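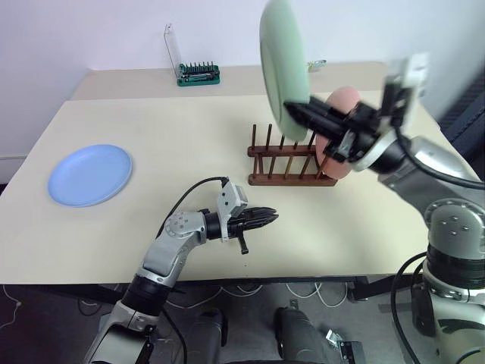
Loading a dowel rack with a two-arm setup: pink plate in its slot, green plate in the right gripper, blue plate still flat on the table.

How to test a two-arm robot on dish racking

Can a machine put the dishes away yet? Partly. A two-arm robot can be taught to stand plates in a rack, and it can do it well enough to be worth measuring. It is slow, and it fails in ways a person would not. This page explains how to set up the plate test we use at Rorkis, how to run it, and how to read the score.

Before you start

You need a flat table, a wooden rack with upright dowels, and plates in different solid colors. Use one color per plate. It makes the log easier to read, and when you review a run later you can tell which plate went wrong without guessing.

Fasten the rack down with removable putty. A light rack will slide when a plate hits a dowel, and then you are testing the rack.

Keep the lighting the same for the whole set. Pale plates on a pale table are hard for the wrist sensors, so don't make it harder by running half the trials with the blinds up.

Running a trial

1. Lay the plates flat, bottom down, and clear of each other. Leave room for a gripper to come in from the side.

2. Send both arms to their start position and check that neither wrist cable is pulled tight. Do this every time.

3. Start the timer when the first arm moves.

4. Let the robot pick up a plate by the rim. This is the hard part of the whole job. A flat plate gives the fingers very little to hold, and on a smooth table it tends to skate away. If your policy uses the second arm to steady the plate, allow it, but write it down.

5. The plate has to be turned upright before it gets to the rack. Watch the tilt. A plate that comes in leaning will catch the taller back row of dowels.

6. Stop the timer when the last plate is released and both arms are clear.

Do 16 trials for each rack position. We used to do 8, and Milagros Alcaraz pointed out that one lucky stretch could change the result.

Scoring

Give one point for each plate that stands in a slot with no hand or gripper touching it. A plate leaning across two slots gets nothing. A dropped plate ends the trial.

Set a limit of 300 seconds. Past that, the trial counts as a failure even if the arms are still working. A person clears the same table in a few seconds, so the limit is already generous.

Common problems

The gripper closes on air. Check the finger height first. If it is right, the wrist sensor has probably shifted in its mount -- loosen it, reseat it and calibrate again.

The plate goes in and comes back out. The fingers are opening too little. Add clearance at release.

The arms block each other. Park the idle arm low, in front of the rack, with the gripper closed.

What the score tells you

Dorota Michalski keeps our log, which stood at 1037 trials in April. Most failures in it happen at pickup. Placing is much better, as long as the rack stays where the robot learned it. Move the rack a hand's width and the score drops.

A high score means the robot can rack these plates on this table. It says nothing about bowls, forks or a full sink. Test those separately, and start with the bowls.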